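Sorting and Grouping: Notes for Session 3
Early Years Practice, Cheetham site. Tutor: Seon-mi Shim. July 2026

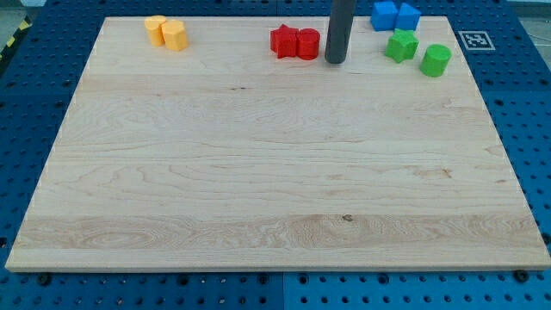

What the session covers

Sorting looks simple from the outside. A child puts the yellow blocks together and the red blocks together, and we write "can sort by colour" on the sheet. In this session we look at what the child had to ignore in order to do that. In a pair of blocks that share a colour but differ in shape, such as a red star and a red cylinder, shape is the distractor. Colour is the rule.

Terms

Attribute: a property the child can sort by, such as colour, shape, height or texture.
Matching: finding one thing that goes with another.
Sorting: putting a whole set into groups by one rule.
Re-sorting: using the same set again with a new rule. This is harder, and many children who sort well will not do it until later.

Setting out

Use a plain board with plenty of clear space on it. Place the blocks along the far side, away from the child, so that the working area is open. Leave the groups touching if you want them read as groups. Mix them if you want the child to do the grouping.

A flat-faced block and a rounded one in the same colour make a useful pair, as the difference can be felt as well as seen. Let the child handle both before you say anything about shape.

What to say

Keep the first prompt open: "Which ones go together?" Do not name the attribute. If the child sorts by something you did not expect – size, or which ones roll – accept it and ask them to tell you about it. Write down their words.

For the second round, ask: "Is there another way?" Wait. Students in the April group at Flavley tended to step in too early here.

For next week

Observe one child for two rounds and bring your notes. Half a page is enough. Read the handout on one-to-one matching before you come. Anyone placed at Inville should collect a set of blocks from the resource room by Thursday.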